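Chapter 7
Sorting and Storing Footwear

What this chapter covers

Pairing, sorting by type, choosing a container, laying out a sorting surface, and keeping a simple count sheet. By the end of the chapter you should be able to set up a sorting station for shoes and sandals and work through a mixed load without losing half of any pair.

Key terms: pair, single, slide, footbed, strap, holding bin, work surface, count sheet

7.1 Why footwear gets its own chapter

Chapter 6 dealt with folded goods. A towel or a shirt is complete by itself, so it can go on a shelf the moment it is folded. Footwear is different. One sandal is of no use to anyone until the other one is found, and most of the work in a shoe room is the work of keeping two things together.

The stock room at the Omarport public pool is a good place to see this. The pool lends slides to swimmers, and at the end of a busy day the returns come back mixed. Before the room was reorganized, staff tipped everything into one deep crate and dug through it each morning. Singles sank to the bottom and stayed there. In November the room held 70 singles, and many of them turned out to be halves of the same pairs, stored in different crates.

The first change was to stop using the deep crate for sorting. A deep container is fine for storage once the pairs are made up, but it hides whatever is under the top layer. For sorting, use a shallow bin with an open top, set on a table at waist height. You should be able to see the floor of the bin while you work. A plain, bright floor helps, as dark sandals stand out against it.

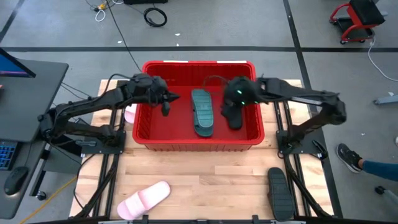

The table matters as much as the bin. Place the bin toward the back and keep the front of the table clear, so that there is room to lay out sandals that are waiting for a partner. Wood is a common choice for the top. It is easy to wipe down and does not scratch the soles. Whatever the material, the top should be light in color if most of the stock is dark.

7.2 Parts of a slide

A slide is a backless sandal that the wearer steps into from behind. It has three parts you need to know.

The sole is the bottom, which touches the ground. Dirt and grit collect here, so check it before the slide goes into a clean bin.

The footbed is the upper side of the sole, where the foot rests. It is often textured for grip. Size marks are usually molded or printed here, though they wear off with use.

The strap is the wide band across the top of the foot. It may be smooth or ribbed. Pick a slide up by the strap. Doing so keeps your fingers off the sole and lets you see the shape of the whole sandal as it hangs.

7.3 Matching a pair

Match in this order: color, strap, size, side. Color is the quickest check and settles most cases. Strap comes next, because two slides of the same color may come from different makers. The Nasosetti and Kemum slides used at Omarport are close in shade but the straps are not alike, and a tray of mixed pairs went out to swimmers more than once before this check was added.

Size is read from the footbed. If the mark is gone, hold the two soles together and compare the toe and the heel. Last, check that you have a left and a right. New sorters skip this step more than any other.

Colors that are hard to tell apart need good light. Black and a dark green can pass for each other under a weak bulb — move the lamp closer to the table, or carry the slides to a window.
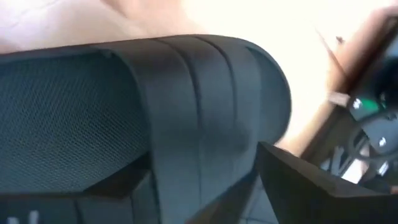

When a match is made, place the pair side by side with both footbeds up and both toes pointing the same way. Do not nest one inside the other at this stage. Nested pairs take up less room, but they hide the size marks and have to be pulled apart again for the count.

7.4 The holding bin

A slide with no partner goes to the holding bin, and its color and size are written on the count sheet. Keep one holding bin only. With 2 or more, the same problem returns that the deep crate caused. Go through the holding bin at the end of each load and again after 7 days. The Antwi count sheet, printed at the back of this book, has a column for each check.

Before you go on

1. Find a container in your own workplace that is too deep for sorting. Note what is at the bottom of it.
2. Write out the four matching checks in order.
3. A store room holds 1000 slides, all matched. How many pairs should appear on the count sheet?

Section 7.5 takes up cleaning and drying, which should be finished before any pair is put on a closed shelf.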